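Sorkby Basket Packing, data card and README

Last edited: 17 August 2026
Maintained by: the packing automation group at Camadon
Status: in use at the Nustolcombe site

What is in this repository

Recordings and shift notes from the robot packing station at Nustolcombe, where Camadon fills gift baskets with fruit. The station runs on the Sorkby controller. A robot with two arms picks fruit off a table, puts it in a basket, and moves the basket when asked to. People used to do all of this by hand, and on most orders they still do most of it.

The dataset has two halves and we would like people to use both. The first is robot data: camera video, joint positions, gripper commands and a text label for each episode. The second is a set of notes from the packers on what changed in their own work after the station went in. Earlier releases had only the first half, and we got fair complaints about that from the floor.

Contents

episodes/ - 1,166 recorded episodes
notes/ - packer notes from 62 shifts
labels/ - task text, outcome, reason for stopping
layouts/ - table setups used for practice and checking
CHANGES - what moved between releases

Each episode has three camera views, one at the head and one at each wrist. The views share a clock. If a wrist view is missing, the episode is kept and flagged in the labels file.

The task

Fruit is set out on a white tabletop along with a basket. Some layouts also have an object that has nothing to do with the order, such as a mug, and the robot is supposed to leave it alone. The label says which fruit goes in and whether the basket is to be moved. Labels are written the way packers talk to each other ("pear in, basket to the left") and we have not cleaned them up.
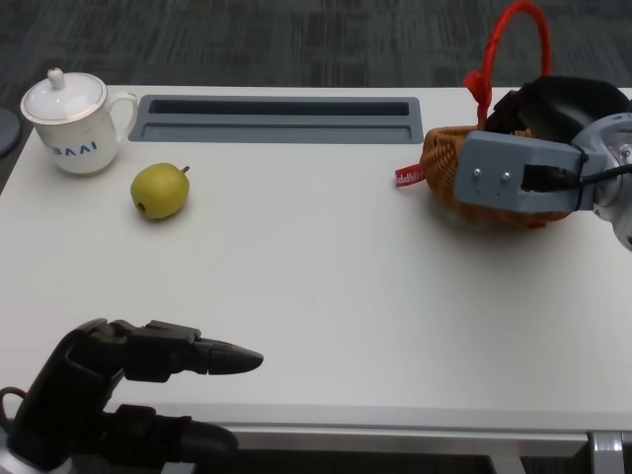
Basket held by the gripper, pear on the table.

The arms do not carry the same tool. One has a gripper and the other a black hand with several fingers. Which tool is used for which step is recorded with the episode, so please read that field before you train on it. Mixing the two without the field gave us poor results.

Baskets are harder than fruit. The weave gives under pressure, and handles and ribbons get in the way of the fingers. A grasp on the rim is marked "rim" and a grasp on the handle is marked "handle." The handle grasps are few and should not be relied on.

What changed for packers

Before the station, a packer took an order from start to finish: picked the fruit, checked it, filled the basket, tied the bow, signed the slip. Now the work on station orders is split. The robot does the placing. A packer lays out the fruit, watches, fixes what goes wrong and does the finishing. In August the site packs 3,000 baskets, and the split orders are a part of that, with the rest still packed the old way.

The notes show three things clearly enough to report.

Lifting and reaching went down. Packers on the station bend over the table less and several wrote that their shoulders feel better at the end of a shift.

Waiting went up. The robot is slower than a practiced packer, and standing by is tiring in its own way. Some people read the next slips while they wait. Others asked to run two stations, which we have not allowed yet.

Checking moved. A packer used to turn each piece of fruit over while placing it and would find soft spots by touch. The robot doesn't do this. Checking now has to happen at layout, and in the first weeks it was often skipped because it was on no one's sheet. It has a line on the sheet now.

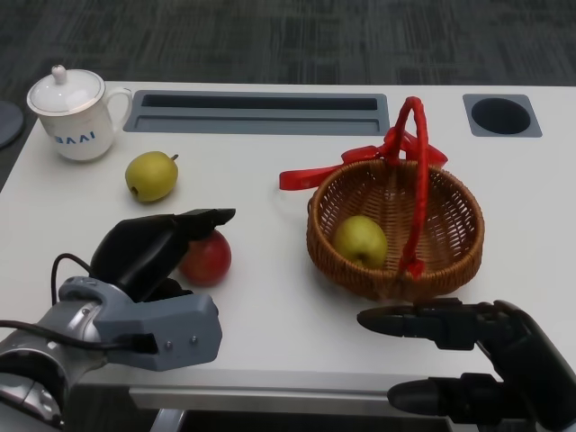
Kamolrat floor team's comment on the draft of this card: the part about checking is right but too polite. We lost time on returns before anyone asked us where the checking had gone. Put the packers in the room when the sheet is written, and say in the card whether layout time counts toward the hourly rate.

It does count. Layout, watching and finishing are all paid at the packer rate, and the hourly target does not apply to station orders. Kamolrat gets its own station later and will write its own sheet before the first shift.

Fruit condition in the data

Fruit was used as it came. Marks and dents were left in on purpose, and the labels don't say if a dent was there at the start or came from handling - we can't tell from the video in most cases. Do not use this set to measure bruising.

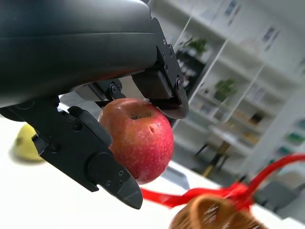

Grip force is logged as the commanded value only. There is no force sensor in the fingertips, so a high command on soft fruit looks the same in the log as a high command on hard fruit. Apples and pears make up nearly all the episodes. We have not tried berries or grapes and have no plans to.

Other known limits

Wrist video blurs when the arm moves fast. Light on the white tabletop can wash out the surface.
Outcome labels were set by the packer on shift, and people differ on what counts as a good placement.
Shift notes are short on busy days, so the worst shifts are the least described.

Privacy and use

Packers agreed to have their notes included and could pull them at any time. Names and shift times were removed. The notes may not be used to rate or compare workers, at Camadon or anywhere else, and the station logs are not used that way either.

Corrections go in the issue tracker. If you work on the floor and would sooner use paper, leave it in the tray by the slip printer and it will be typed in with the next release.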